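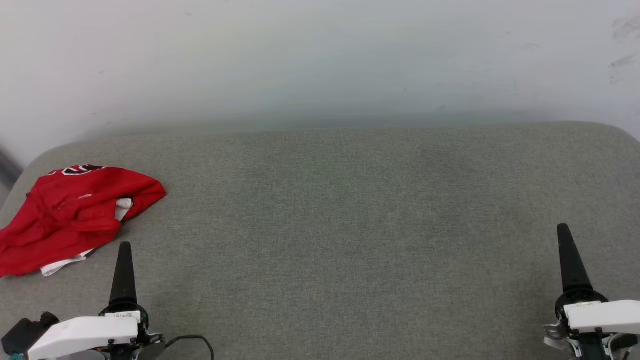

*Fig. 1. Red garment on a gray fabric surface.*

**Coastal Wildlife, session 3: seal pups on the beach**

A pup alone on the sand is often only resting. The mother can be feeding at sea, so we first watch from a distance of 60 meters and write down the time.

- Keep dogs on a leash.
- Do not pour water on the pup and do not push it back to the sea.
- Look for wounds, net around the neck, or a very thin body.

In the Utthorpe case (January) the pup was watched for 48 hours before the team of Guðlaug Ravn moved it. Please read her report before Friday – the part on transport is short but important.

Questions about the reading go to Radymyr Moroz.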